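Good Practice for Two-Arm Table Cells: Gallery
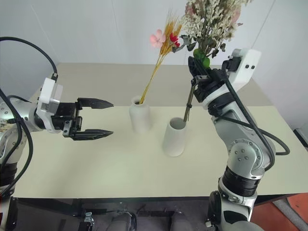 Photo: Hugo Besson / Culside

Culside keeps a set of house rules for small two-arm cells used in handling work at table height. The rules were first written for the cell at Hadley and now apply to the Jodonard and Delorme cells as well. They sit underneath the site risk assessment and do not replace it. Where the two differ, the stricter one applies.

The photograph belongs with the notes that follow, which are grouped by topic. Rule numbers refer to the January issue. Rules 1 to 3 cover access and signage and are left out of this page.

Placing a stem bundle (rule 4)
The right gripper is closed around the stems of an artificial bouquet, and the lower end of the bundle is just inside the mouth of the front vase. Rule 4 calls this the entry position. The arm must pause here before any further downward travel, and the pause is written into the program as a separate step. It must not be produced by lowering the speed override.

Grip point (rule 4, note b)
The fingers close on the stems below the flower heads. Leaves may touch the gripper housing. Flower heads may not be gripped, and a grip that has closed on a head is recorded as a failed pick even if the placement is later completed.

The arm that is not working (rule 5)
The left gripper is open, with its fingers parallel and pointing in towards the middle of the table. An idle arm may be held over the table only if its hold position is named in the program. Unnamed hold positions were the most common finding in the last internal review, at 11 entries. Most had been taught by hand and never saved under a proper name.

Finger state (rule 5, note a)
Idle fingers are either fully open or fully closed. Part-open positions are not used for holding, as they are hard to tell apart from a stalled grip when the cell is checked by eye.

Cable loops (rule 6)
Black cables loop up over the left arm, and a thick one bows out to the right of the right arm over the table surface. External cables are allowed under rule 6 on these conditions:
Each loop is checked at the furthest reach of every taught position, including hold positions.
No loop may pass between the fingers and the workpiece at any point in the program.
A loop that touches the table during a test run is re-dressed and the test run repeated from the start.
Ties are cut off flush. Tape is not accepted as a permanent fixing.

Spacing of containers (rule 7)
There are two white vases on the table, the slightly taller one set further back. The rear container is filled first where the order of work allows it. If the front one has to be filled first, the approach to the rear one is taught again with the front arrangement in place, using the tallest bouquet on the job sheet.

Overhang (rule 7, note c)
The wheat stalks in the rear vase lean up and to the right. Dried and artificial stems seldom stand straight, and the clearance volume is drawn round the material as it stands and not round the container. A volume drawn from the container alone is rejected at sign-off. The person who drew it may not be the person who signs it.

Container stability (rule 8)
An empty container is treated as unstable until it has been checked. The check is made by hand with both arms stopped: push at the rim, release, and confirm that the base has not moved from its mark. Containers wider at the top than at the base are checked from all four sides.

Table surface (rule 9)
The tabletop is light beige, with a seam across it between a darker rear section and a lighter front one. Rule 9 asks for a plain, matt surface under any white object. Seams are permitted. A container may not stand across a seam, and any difference in height between sections is recorded on the cell sheet.

Background (rule 10)
A plain wall is preferred behind the work. Posters, shelving and reflective panels are kept out of the area behind the table. Thin cables against the wall are tolerated if they are fixed at both ends and do not move in the draught from the ventilation.

Speed and test runs (rule 11)
Two settings are in use. Test runs are made at the lower one with a person at the stop button, and this person has no other task during the run. A program is released after 42 complete placements without a stop. Any stop, whatever the cause, sets the count back to zero. Hadley has logged over 900 placements under the present wording.

Records
The cell sheet is filled in at the cell and kept with the program backup. It lists the program name, the hold positions, the container types, the stem material and the initials of the person at the stop button. Corrections are made with a single line through the old entry. Sheets from Jodonard use the older layout, which has no column for stem material; write it in the remarks box until the stock of forms is used up.

Changes since the previous issue
Rule 5 note a is new. Rule 7 note c has been reworded. The former rule 12 on lighting has been withdrawn and will come back as a separate sheet. Comments on the rules go to Hugo Besson at Culside, with the rule number in the subject line.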